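Medir a firmeza antes do movimento: o método do grupo Dastura

Investigadora Pornthip Nakpan explica como a equipa avalia a preensão de embalagens domésticas por mãos robóticas 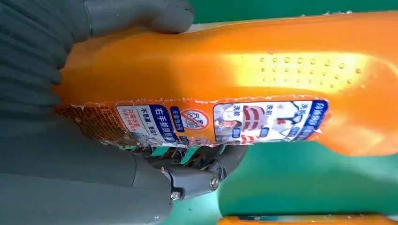 A avaliação da preensão robótica assentou durante muito tempo num critério binário: o objeto é levantado ou cai. Para Pornthip Nakpan, investigadora responsável pelo projeto Dastura, no Instituto Rusance, esse critério oculta a parte mais útil da informação. «Uma pega pode ser suficiente para levantar uma garrafa e insuficiente para a inclinar. Se registarmos apenas o resultado final, as duas situações ficam na mesma coluna», afirma.

O método desenvolvido pela equipa, designado Curonia, divide cada ensaio em 2 fases. Na primeira, a mão fecha-se sobre o objeto e o sistema estima, a partir das imagens obtidas junto ao punho e das posições das articulações, a probabilidade de escorregamento. Na segunda, o braço executa uma sequência de inclinações e o deslocamento do objeto em relação aos dedos é medido. A estimativa fica gravada antes de o braço iniciar qualquer movimento. «É uma exigência de procedimento. A previsão tem de estar fechada quando o ensaio começa», sublinha a investigadora.

A escolha de embalagens de uso doméstico foi deliberada. Os frascos de detergente reúnem características que os modelos tratam com dificuldade: plástico brilhante, reflexos que variam com o ângulo da luz, zonas de relevo pontilhado e rótulos que alteram o atrito da superfície. «Os sólidos geométricos de laboratório são cómodos, mas ensinam pouco sobre uma despensa», observa Nakpan. A equipa mantém em uso embalagens com rótulos danificados. A investigadora considera que substituí-las por exemplares novos tornaria os resultados mais favoráveis e menos representativos.

O estudo agora concluído abrangeu 21 objetos e 153 ensaios válidos. Foram excluídos apenas os ensaios em que houve falha de comunicação com os motores dos dedos, e a lista de exclusões acompanha os dados. Segundo Nakpan, a estimativa visual revelou-se mais fiável nas pegas em que um dedo passa por baixo do corpo do frasco e outro exerce pressão por cima. Nas pegas laterais, o desempenho foi inferior. «O modelo confunde com frequência um reflexo com uma mudança de posição. Identificámos o problema, mas não o resolvemos», reconhece.

Questionada sobre a possibilidade de instalar sensores táteis em todas as falanges, a investigadora mostra reservas. O custo de manutenção é elevado e a calibração exige tempo de que muitos laboratórios não dispõem. O grupo optou por comparar as estimativas visuais com as de uma única mão instrumentada, cedida pelo laboratório Cheng, parceiro do projeto. «Queremos saber até onde se chega com o equipamento que a maioria das equipas já possui», explica.

A próxima etapa incidirá sobre recipientes parcialmente cheios, nos quais o líquido desloca o centro de massa durante a inclinação. Estão previstos cinco níveis de enchimento para cada recipiente, com o mesmo protocolo de registo prévio. Os ensaios deverão ter início em abril, depois de revista a rotina de fecho dos dedos. Os dados do estudo atual serão disponibilizados a outros grupos mediante pedido dirigido à coordenação do projeto.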